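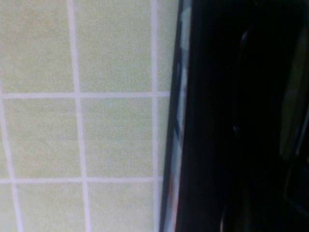 Saturday, December 21, 2024
Tremosero notebook - bathroom wall wiping, demos by remote and by hand

Came in on a weekend because the mockup room at Hepburn is quiet and I wanted one long stretch on the wall without anyone needing the arm. Coffee first, then homing, then homing again because I'd left the teach pendant in hold from last time and it sulked at me. Started recording a bit after ten.

Goal for the day: get enough clean demos of the wall wipe that we can retrain before the break. We had 2,519 demos in the Pendau store as of this morning, but that is everything, faucet and shelf and towel bar included, and the wall is by far the thinnest part of it. I wanted 80 more. I got 58 I'd keep, plus 22 that I flagged. More on those below.

Setup, for whoever picks this up:
- Zolden hand controller on the left-hand stand, motion scaling turned down to half
- wrist camera on, side camera on, overhead off (it was dropping images again, I didn't want to fight it)
- sponge from the new bag, cut down so it doesn't hang past the fingers
- speed limit at the wall left at the slow setting

First batch was all remote. I keep forgetting how strange a wall is after a week of tabletop work! On a table you have gravity helping you and your eyes know where "down" is. On the tile I push forward on the controller and there's this long nothing, and then contact, and by the time my hand has noticed the contact the arm is already pressing harder than I'd like. The force trace shows it nicely - every one of my first ten demos has a spike at touchdown and then a flat, sensible press once I've settled. If we train on those, we're teaching it to bump the wall and then apologize. So I threw out the first ten and started over (they aren't in the 58, or in the flagged ones either).

What helped was coming in at an angle along the wall, sort of sliding into contact the way you'd put a plane down, and not heading straight in. Spikes went way down. It feels slower but the demos come out at nearly the same length, so I'm going to call it free.

Second thing that helped was the grout. I drive mostly off the wrist view, and once you're in close there's very little to steer by on this tile, just that soft speckled green, with the gripper taking up the whole right side of the picture as a big dark slab. I can't judge distance off the tile surface at all. The white lines I can use. If the verticals look like they're leaning, the wrist is off from where I think it is, and I can fix it before I touch anything. I got into the habit of stopping for a second, looking at the lines, nudging the roll, then going in. I should have been doing that since August.

Question to self, though: is that pause good for the policy or bad? I'm stopping in the same spot in almost every demo, and we've been burned by pauses before - the shelf policy learned to hover forever because all of us hesitated before the grasp. I trimmed the stop in half of the demos and left it in the other half, tagged "pause_kept" and "pause_cut" so we can compare. If you're retraining, please don't mix them up, the tags are the only difference.

Second batch after lunch, by hand. Put the arm in free-drive and just took it by the wrist and walked it through the strokes. Much nicer to do, I have to say. You can feel the sponge, you can feel the grout lines tick past underneath it, and the pressure comes out even with no effort whatsoever. I did 15 that way and could happily have done a lot more. Trouble is what it always is: my own arm and sleeve end up in the side camera, and the force numbers are half me and half the wall. The wrist view is okay as long as I keep my fingers back behind the flange. I'd use these for the path and ignore the force channel completely. Tagged "handled".

Comparing the two sets of paths on the big screen, the hand-guided strokes overlap a lot more than the remote ones. On remote I leave a strip between passes about the width of my thumb, and I'd never have guessed it from the camera. I think it's the dark side of the view. When I stroke toward the gripper side I can't see where I'm going, only where I've been, so I chicken out and stop early. Tried the last dozen remote demos with the strokes all going the other way, toward the open side, and the strip mostly went away. Worth telling the others before they record. Also worth asking whether the camera mount could come out a little farther on the next print, but I said that in the fall too.

About the flagged ones:
- most are fine motion with a bad start (I hit record while still moving)
- a handful where the sponge rolled and I kept going when I should have stopped
- three where the Zolden lost its link for a moment and the arm froze at the wall, which is the right behavior but useless as a demo
- one sneeze

I left them all in the store with the flag on. The bad starts can probably be saved by cutting the first second, I just didn't have the patience today.

The policy from last week, quick check at the end of the day, same wall, same sponge: it gets to the tile and makes contact every time I tried, presses too hard, and wipes the same middle patch over and over. It looks very much like me on my first ten demos this morning, embarrassing as that is. I ran it for roughly half an hour and then stopped it, since the motor at joint four was getting warm and I wanted to go home.

To do:
- retrain with pause_cut only, then pause_kept only, same seed
- try mixing "handled" paths with remote force
- ask about a softer sponge, this one squeaks
- corner where the wall meets the tub: no demos at all yet, needs a plan for the elbow
- fix overhead camera or take it down, it's just in the way

Arm parked, controller on the charger, lights off in the mockup. The sponges are drying on the rack by the sink, leave the cut one alone please, I want the same one next time.

Recent entries
Towel bar, second try with the narrow fingers
Zolden link dropouts - log and guesses
Shelf policy hovering, what we cut and why
Pendau tags: the list we agreed on
Free-drive settings for the Hepburn arm
Faucet handle, demos by three different drivers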